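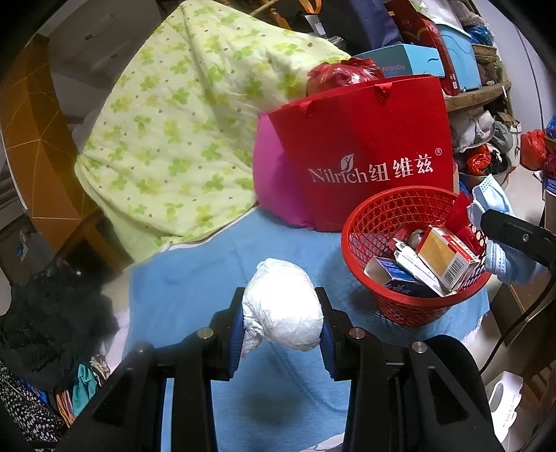
Machines > Money Matters > Who Pays for the Robot?

July 30, 2019
By Jucélia Peixoto

Who Pays for the Robot?

Robots in films never come with a bill. Someone presses a red button, a door slides open, and out walks the robot, already paid for. Real robots begin their lives as a line on a shopping list, and a grown-up has to sit down with a cup of tea and argue about it.

Let's do the arguing ourselves. Suppose you work in a workshop in a town called Flondwood, and you want a robot that can tidy up. You've got £2000. That sounds like a lot, and if you spent it on crisps it would be. In robot shopping it's a nice start.

What is the job?

Your first question has nothing to do with robots. What do you want picked up? "Everything" is a popular answer and an expensive one.

Think about a bedroom floor. A box is easy to grab, because a box stays box-shaped when you squeeze it. A screwed-up bit of paper squashes. A sock is worse. It's long, then it's short, then it's inside another sock. People find this so easy that they can do it while complaining about having to do it. Machines find it very hard.

So write down the things your robot must lift. Then cross out the ones you only put in to show off. Pianos, for instance.

Start with the hand

The part of a robot that grabs things is called a gripper. Some have fingers and some have suckers, but plenty have two jaws that close on a thing from both sides, like the tongs you use for sausages.

You might think you need to buy the whole robot before you can try out its hand. You don't. There are grippers made for a person to hold, and you can practise with those first. You do the walking, the looking and the deciding. The gripper does the grabbing. If it can't manage a T-shirt with you in charge, a robot arm on the other end is unlikely to help.

Our pretend workshop wants two of these, one for each hand. The shop we've made up for this page, Koutsoukos, sells them at £251 each. Two of them come to £502, and you have £1498 left. Try not to feel rich. It doesn't last.

Practise on soft, awkward things. A bundle of cloth with a knot round its middle is a good one, as the jaws can pinch it at the waist. When you've got one gripper holding on, bring in the other from the side and see whether they get in each other's way — they will, at first, just as your elbows did when you learned to use a knife and fork. 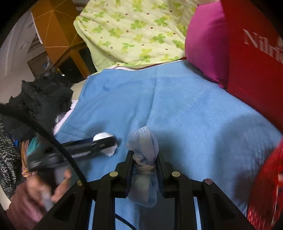
The sneaky costs

Now for the part of the list that people forget. Look at a machine and you'll notice the jaws. You may not notice the cable. Somebody had to buy the cable, and somebody else will trip over it.

Here's what else goes on our list:

Spare pads. The soft bits on the jaws rub against things all day and wear out. We'll buy 6 packs at £5 a pack, so that's £30.

A computer. Ours is second-hand and makes a noise like a hairdryer. £400.

Delivery. The parts come by lorry from Ivport, and the lorry driver would like to be paid. £60.

Learning time. Nobody sells this in a box, but a person who is learning to use a machine is not doing their other work. Put down £500.

Add those four together and you get £990. Take that away from £1498 and there's £508 left. You still haven't got a robot.

Buy it, borrow it or wait?

Christos Lazaridis plans equipment for a packing firm called Bernia, and we asked him what he does when the money runs low. "I go and look in the cupboard," he told us. "There's always a machine in there that somebody had to have." He has found a label printer that way, and once a very good sandwich toaster.

After the cupboard, there are three choices. You can save up and buy the arm next year. You can hire one for a few weeks, a bit like borrowing a library book, only with much larger fines. Or you can decide that two grippers and a willing person are enough for now. Grown-ups call this last one "phase one", so that it sounds as if they meant it all along.

Whichever you choose, keep a bit back. Our £508 is going in a tin marked FOR WHEN IT BREAKS. Machines can't read, but they do seem to know when the tin is empty.

Have a go yourself

Pick one job at home that you'd give to a robot. Write down what it would have to pick up, which of those things are squashy, and what you'd need to buy besides the robot. Then show your list to whoever looks after the money in your house. Choose your moment — straight after the food shop is a bad one.

Contact us | © 2019 Money Matters | Back to top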